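July, by the Storier staff desk

The trainer at Drukley has been teaching a simulated arm to sort vials for most of the spring, and she talks about it the way some people talk about a garden. "You do it again, and again, and you get fond of it," she told me.

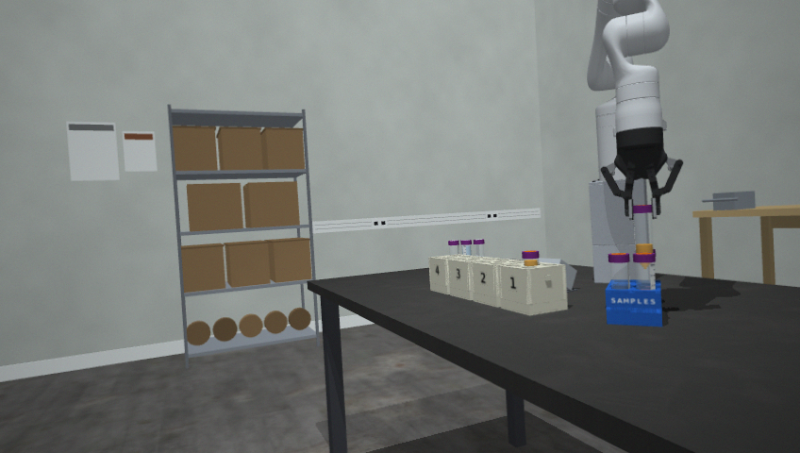 Her team has kept 1,552 examples so far and thrown out 218. "I'm picky!" she said, laughing. The purple caps and orange caps get shuffled between tries, she explained, "so it doesn't just learn one lucky spot."

Related
Nkosi opens its test lab
Rukidora, one year on

Last updated: July, 3 p.m.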